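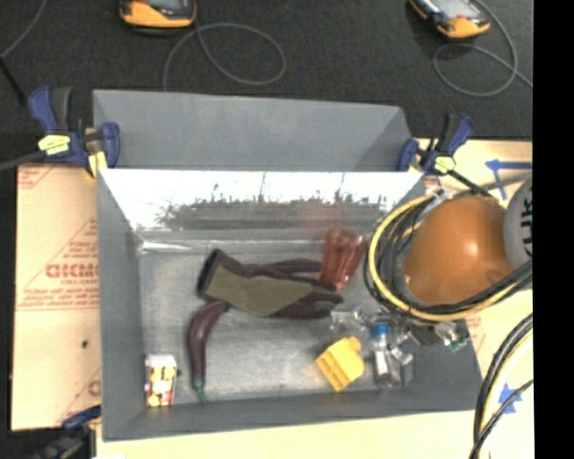 Junhao Xiao does not trust a clamp he tightened last week. He looks after the picking cell at Flenow, and when I asked what the job mostly consists of, he said, "Clamps and cables."

I had come expecting to hear about software. The sales sheet for Fang, the control package the cell runs on, promises 500 picks between checks. Xiao checks a good deal more often than that.

"If the bin moves, the arm doesn't know," he said. "It goes where it was told the wall is. So before anything else I put my hand on the rim and lean on it."

And if it shifts? He backs off every clamp, squares the bin to the table again and reruns the calibration. Tightening only the loose one, he says, pulls the bin toward it.

The cables bother him more. They have to leave enough loop for the wrist to turn all the way over, and a loop that size will catch on things. He runs the arm through its full reach at low speed with one hand near the stop button - every morning, no exceptions - and watches the ties.

"People cinch them down so it looks neat. Then the wrist turns and something has to give, and it's the connector."

Maricruz Meléndez, who runs the floor, wanted me to know the cell has done 1,000 picks in a shift. I asked how many of those needed a person to step in. She said they had only started logging that in December. Xiao, when I put it to him later, laughed and said he would like to see the log too.

He does think the thing is useful. Gloves and cups go fine, in his view, and clear plastic is still a coin toss. Flokus, who supplied the arm, have offered a service plan with a visit every 13 weeks.

"Thirteen weeks," he said. "I've changed that cable tie twice since Monday."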